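Search articles, topics, questions
Go

How Do You Look After a Robot That Opens Drawers?
For curious readers ages 8 and up
Oct 15, 2026

Have you ever tried to open a drawer while wearing big winter mittens? You can feel that the knob is there, but you can't quite tell where it begins and ends, and your mittens slide right off the front.

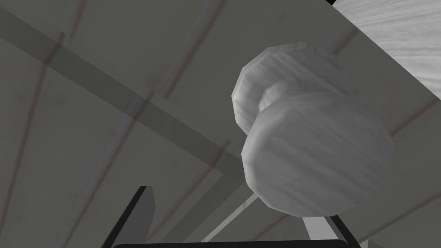

A robot hand has that mitten problem every day of its life. It has no skin and no fingernails. The one we are going to talk about has two stiff fingers that move apart and come together, a bit like the tongs you use for salad, and with those two fingers it has to take hold of a knob and pull. It can do that very well, but only if somebody takes good care of it first.

Our robot lives at the Pretska workshop in Statancombe, where they make furniture. Its job is to open and close drawers and cupboard doors, over and over, to find out whether they stick. The people there call its corner "the Mocanu cell." A cell, in a workshop, is just the space that belongs to one machine, with a fence and a gate so that people stay out while the arm is moving.

Practicing in a pretend kitchen

Before the real arm tries a new piece of furniture, it gets a practice run on a computer. The workshop uses a program called Flendesar, which draws the furniture and the gripper and works out what would happen if they touched. If you play video games, you already know the idea. Things in a simulation can look a little plain, and a knob that would be perfectly round in your bedroom may have flat edges, like a cut gemstone. Drawing a curve out of small flat pieces gives the computer less to work out.

The lovely thing about practicing this way is that a pretend knob can't snap off. The robot can bump it, miss it, or squeeze it much too hard, and all anyone has to do is press the button that starts again. When the Mocanu cell was being set up in April, the practice robot made 387 tries at one knob, and it got hold of it properly on 341 of them. The rest were misses, and the team looked at every one of those to find out what had gone wrong.

Setting up the real hand

Now for the real arm. First the power goes off and the gate gets a lock on it, and the person doing the work keeps the key in a pocket. You would do the same if you were putting your own fingers next to metal ones!

Then come the finger pads. These are soft rubbery pieces on the inside of each finger, and they wear down just like the soles of your sneakers. Old pads are peeled off, the metal underneath is wiped clean, and new pads are pressed on and left alone for a while so the glue can grab.

After that, the hand has to learn where it is. This is called calibration (say it cal-i-BRAY-shun). The fingers close until they meet, and the computer remembers that spot as zero. They open all the way, and it remembers that too. If you skip this step, the robot may think its fingers are wide open when they really aren't, and it will knock into the knob instead of reaching around it.

The small jobs

Every 7 days the cell gets a good going-over. Sawdust is brushed out of the joints, the cables are checked for rubbing, and the screws that hold the gripper to the wrist are tested one at a time. Then the arm pulls a test drawer three times, very slowly, with a grown-up standing outside the fence and one hand near the big red stop button.

Try it yourself: put a clothespin on the ends of two rulers, or just borrow the kitchen tongs, and see if you can open a drawer with them. Try coming at the knob straight on, and then from underneath. Which way slips more? Wrap a rubber band around each tip and have another go.

Words to know
Gripper: the part of a robot that holds things.
Simulation: a pretend version of something, made on a computer.
Calibration: checking a machine so that its measurements are right.

7 comments | 341 shares

We use cookies to remember your reading level. Accept | Manage choices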